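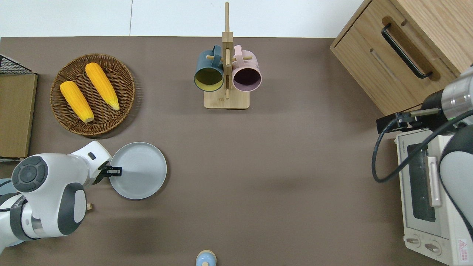
Zodwa Ntuli
My kitchen table has 4 jobs and is bad at all of them. I want dinner to fit on it without evicting anything. The corn can leave its basket, fine, but where do two mugs on a wooden tree go when the cupboards are full?

Butkienė
Hooks under a shelf. Next.

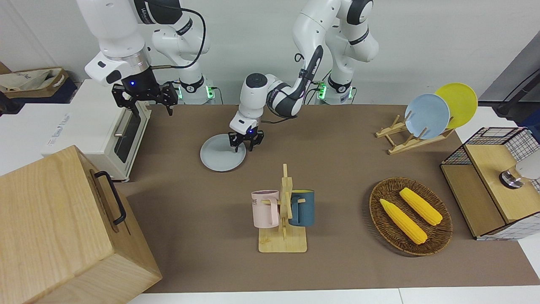
Page 2

Jutinwood
Hooks are fine until you rent. Measure the toaster oven first, it's the real squatter. Mine went on a cart in October and I got a whole place setting back. The mug tree stayed. I lost that vote.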